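Rarkden open day, who else went? (robot tidy-up demo)

pintoblue
Posted Friday 7:42 pm

Just back, typing this on the tram so sorry for typos. Went to the Rarkden open day mostly for the arm demo. Kids' desk set up, white tray, books, pencils, the lot.
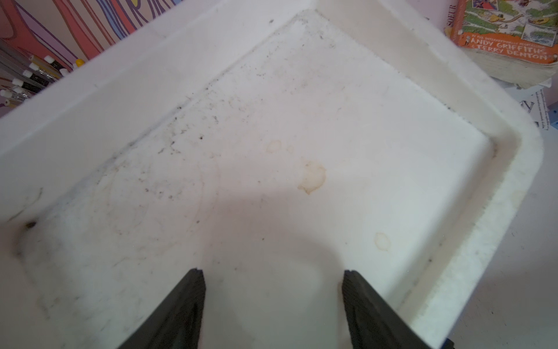

Queue was out the door by 10. They let us in 8 at a time, which felt tight but you could at least hear. Waltraud Ammann ran the session, she's the one who gave the talk on Onitz grippers last October. Good speaker, no slides, just got on with it and took questions the whole way through.

Short version: worth going. Picking is slower than the videos make out. Recovery after a miss is much better than I expected. Coffee terrible.

Anyone else there? Want to compare notes on the afternoon sessions, I had to leave at 1.

---

harbour_greg
7:58 pm

Was in the 2:30 group. Not as keen as you. Watched it have four goes at one pencil. Four. My daughter's seven and she was offering to do it for them.

Also that tray. Would it kill them to wipe it down before an open day? Three tan stains on the floor of it and grime all along the inside of the rim. You've got people coming through thinking about spending real money.

---

pintoblue
8:03 pm

see I liked the tray. Every demo I've been to has a spotless bench under perfect lighting and then you get the thing home to your own workshop and it can't find a bolt. Give me the grubby one.

---

Onitz_owner
8:11 pm

Agree with pinto. Stains are a fair test. We had an arm at work that kept trying to pick up a coffee ring. Flat mark, dark edge, camera reckoned it was a washer. Took weeks to sort. If Rarkden can ignore that sort of blotch then I'm interested.

Did it go for the stains at all in anyone's session?

---

harbour_greg
8:15 pm

Not in mine. Fair point I suppose. Still looks slack.

---

mel.t
8:20 pm

Mine neither, 11:15 group. It did go for the shadow of someone's lanyard though lol. Waltraud asked him to tuck it in his shirt.

My two only cared about the book. Orange Andy Griffiths and Terry Denton one up past the tray, they spotted it from the back of the queue. Asked Waltraud if the robot could turn the pages. She said no, and that thick paperbacks are a pain because the covers flop when you only have two fingers. Best answer of the day, I thought. Plain no.

---

barnidico_fan
8:34 pm

two fingers is the whole problem tho. Barnidico were running suction at their day and it went through flat stuff like nobody's business. Paper, cards, lids. Why are we still pinching things

---

Onitz_owner
8:39 pm

Try suction on a pencil and get back to me.

---

barnidico_fan
8:41 pm

you'd swap heads obviously

---

Onitz_owner
8:46 pm

And how long's the swap? Theirs was a bloke with an Allen key when I saw it.

---

pintoblue
8:52 pm

Can we not do suction vs fingers again, last thread went to 317 replies and got locked

Few things from my notes before I forget:

- fingertips are swappable, the black ridged ones are the standard set, softer ones coming
- spare pair $400, which is cheeky
- they'd logged 1,867 picks on that arm for the week when I asked. Didn't get a success rate, she said she'd put it in the write-up and I'm holding her to it
- camera sits down at the wrist so it looks straight along the fingers. Loses the wider view when it's in close, she was upfront about that
- no date for the home version. Asked twice

---

harbour_greg
9:04 pm

$400 for two black fingertips. Right.

Did anyone ask about noise? Ours you couldn't tell, the hall was that loud.

---

mel.t
9:10 pm

Asked. She said quieter than a dishwasher. Couldn't check for the same reason as you.

Not sure they're plastic btw, I had a go of one off the spares table and it was grippier than that. More like a hard rubber? Someone will know.

---

pintoblue
9:13 pm

didn't get to the spares table, dammit. Was it open in the morning?

---

mel.t
9:17 pm

Yep, left of the stairs, behind the raffle. No sign on it.

---

Onitz_owner
9:31 pm

If anyone's talking to Waltraud can you ask wether the fingers fit the older Onitz wrist? Bolt pattern looks the same in the brochure but I've been burned before. Will email Monday otherwise.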